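Chapter 5
Caring for Textiles in the Home

Raghda Khalaf
July

Households own more clothing than at any earlier time, yet most receive little instruction in looking after it. This chapter considers the ordinary routines of textile care: sorting, washing, drying, folding and storage. It builds on the account of fibers in Chapter 4 and assumes that the reader can tell a knit from a woven cloth.

Sorting comes first. Garments are grouped by color, by fiber and by degree of soil, and the care label is read before any water is drawn. Items that combine a strong color with white — striped shirts, trimmed collars, printed aprons — need particular attention. A red and white garment should be tested for loose dye at an inside seam and washed at 40 degrees or below. It should not be left crumpled while damp. 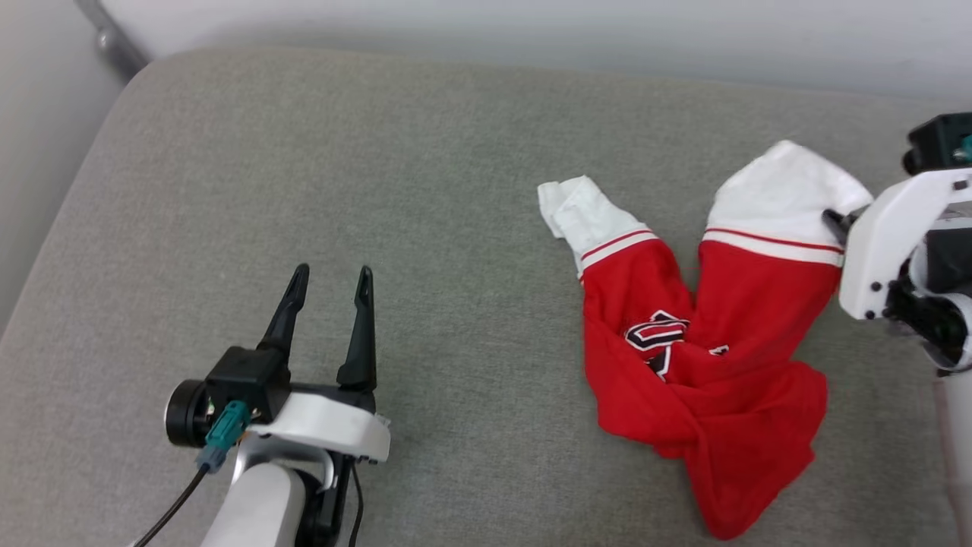 Shirima objects that sorting by color is a habit left over from weaker dyes, and that weight matters more, a heavy towel doing greater harm to a thin blouse than a dark sock ever could. The objection has merit. Garetti's household manual, discussed on page 269, sorts by weight and then by color, and students should compare the two methods before completing the exercises.

The sections that follow treat each routine in turn. Section 5.1 deals with water and detergent, Section 5.2 with drying, and Section 5.3 with folding and storage.

Copyright Vandar Educational Press. Contact the publisher. Back to top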